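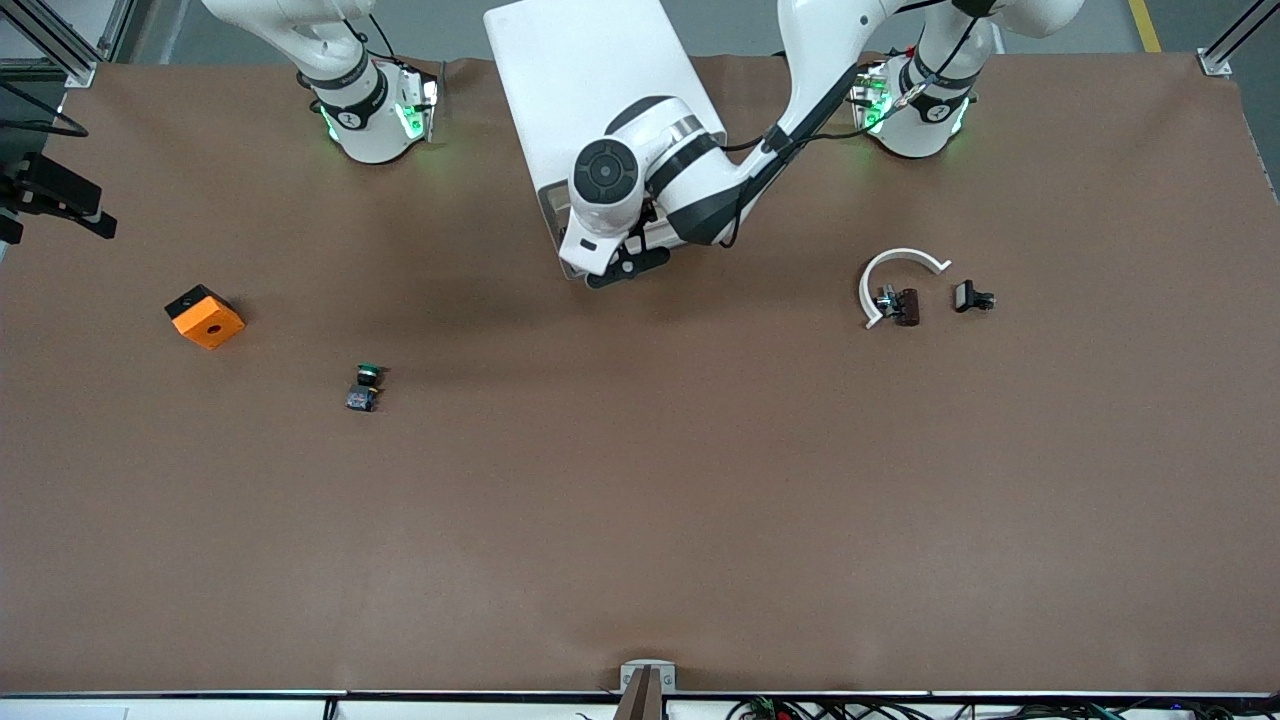
The Rotulon two-arm bench at our shop in Stalesley, with small parts on the table.

By Lilla Szekeres
02/03/2025

Since November we have the Rotulon bench on trial, and the sales people from Udero would like our answer soon. I was asked to write my opinion for the members' page. It is longer than they wanted.

My opinion is that we should keep the bench and refuse the service plan.

First the bench. It comes as a kit: two arms, the table, the posts and a box of cables. Lilla Győri and I put it together in two afternoons, and I must say the printed guide is good. The arms are quiet. When one is powered, green lights glow at its base, and I have come to like this small thing, as I can check it from the door with my hands full.

What I value most is the big table. Our old sorting station at Purves had a surface like a school desk, and every part was in the way of some other part. On the Rotulon you can lay an orange block at one side and a white curved piece at the other, and there is still a wide brown field between them. People who buy automation look at the speed of the arm. I would ask them to look at the table also, for they will stand beside it all day.

The gripper is a more difficult matter. It points down and picks well from above, but thin parts which lie flat make trouble for it. In our longest test we ran 3592 picks and 3016 were good at the first try. For a small repair shop this is acceptable to me. Győri does not agree, and she has written so in the trial book in capital letters.

Now the service plan. Udero asks 200 dollars each month, and for this we receive remote help and new software. In the whole trial we called them three times. Two times the answer was in the guide already, and the third time they told us to restart the controller. I do not say they are impolite, they are very friendly. But I would pay 100 dollars for a single visit when something is really broken, and the rest of the year I would keep the money in our own pocket.

One complaint more, about the cables. The kit has no proper channel for them, and for this price I expected one. A metre of plastic trunking costs very little. I have asked Udero to include it with the next kits, and I am still waiting for their reply.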